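Contents – Previous chapter – Next chapter – Index

Chapter 7
Comparing Grippers Fairly

Ask people in a robotics lab which gripper is best and you will get an answer within a second, usually from several directions at once. Ask them how they know, and the room gets quieter. Somebody had a good week with one pair of fingers. Somebody else watched a demo. A third person once dropped a jar and has held it against the suction cup ever since.

This chapter is about doing better than that, and it is one of my favorite parts of the whole subject! A good gripper comparison needs very little math. It needs patience, a notebook, and a willingness to let your pet design lose. By the end you should be able to take two or more end effectors, give each of them the same work, and write down a result that another student could repeat and argue with.

We will follow one comparison all the way through. Marloes Michiels and Lucimara Coutinho ran it over the course of a November, using three sets of fingers that come up again in Chapters 8 and 9. The Clestik fingers are stiff and narrow, with a hard tip. The Rikia fingers have a soft textured pad and give a little under load. The Yoo is a suction cup on a short spring. All three were tested on the same arm, run by the same Ilelel controller, and every trial was scored from the same sheet. They logged 475 attempts and counted 314 as clean picks, and a good part of this chapter deals with what "clean" ought to mean.
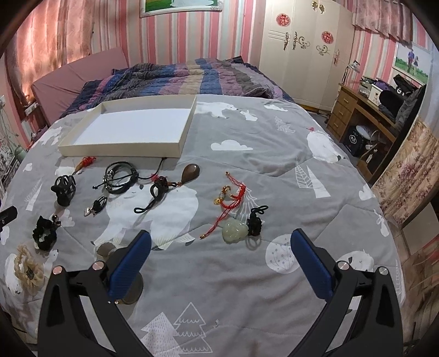

Choosing the objects is the step where most comparisons go wrong. Beginners reach for blocks, because blocks are easy to describe and easy to buy. A block on a flat table will make nearly any parallel gripper look wonderful, and you will learn next to nothing about how the tools differ. Small personal things are far more revealing. Think of what it takes to close two pads on a loose bundle of leather cord bracelets lying on a duvet. The bundle has no flat side to line up with, and a pad that presses down too far meets bedding that can give way. A jade carving with rounded bumps next to a knotted cord pendant sets a different puzzle: the carving is rigid and wants a good contact patch, while the cord can fold, slip, or come along with its neighbor. A fabric scrunchie is forgiving, so put one in as well. You want a few things in the set that every gripper has a fair chance of lifting, or the scores bunch up at zero and tell you nothing.

Notice that the surface under the objects counts as part of the test. Michiels and Coutinho ran every object on a hard board and again on bedding, and they kept the two sets of scores apart. If you average them together, you hide the very thing you were hoping to find. We return to this in Section 7.3, with the full tables.

The next question is how many tries to give each pairing. They settled on 30 for the main objects and fewer for the easy ones. That is enough to tell a strong gripper from a weak one. It will not separate two that are nearly equal, and when that happens, say so in your report. "We could not tell these apart" is a perfectly good finding – I wish I saw it in more student work.

Last, decide what a success is before you switch anything on. Does the object have to leave the surface? Does it have to stay up for a few seconds? If a pendant rises with a second cord tangled around it, is that a pick, a half pick, or a miss? Coutinho wanted a miss and Michiels wanted a half. They went with a miss, wrote it at the top of the scoring sheet, and stuck to it through the final trial.

Before you read on, pick seven small items from your own desk or drawer and put them in order from easiest to hardest for a two-finger gripper. Keep the list. You will need it for the lab exercise in Section 7.2.

7.1 Writing the Test Sheet

A test sheet has one row per attempt. Start with the columns you would be tempted to leave out: the order of the trials, who reset the objects, and which way each object was facing when the arm began to move.

Back to top | Contact the editors | Copyright, all rights reserved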